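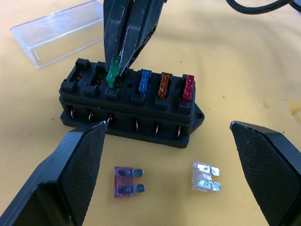

Setsuko Shimada wrote back the same evening that it sounded like a force limit problem to her, and that I should look at the grip log before touching the arms. She was right, and I wish I had asked her on Monday.

The fault is simple to describe. During the fuse task, one arm closes on a blade fuse and keeps closing. The limit in the Shukla controller is supposed to stop it at 240. In the log it went to 455 and stayed there until I hit the stop. The fuse body cracked and a piece landed on the floor by my shoe.

I had blamed the jaws and swapped them twice. That was a wasted afternoon. 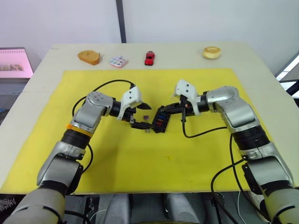
The log has 3,878 grip events in it. The bad ones all come after a restart with the arms already powered. In that case the controller loads its default limit, which is 2,000, and ignores the one in my settings file. No warning shows up on the screen.

For now I power the arms down before every restart and read the limit back before the first grip. I also keep my hands off the mat until that's done, which I hadn't been doing. Dehua Fu is going to try the same restart on the Plornar setup.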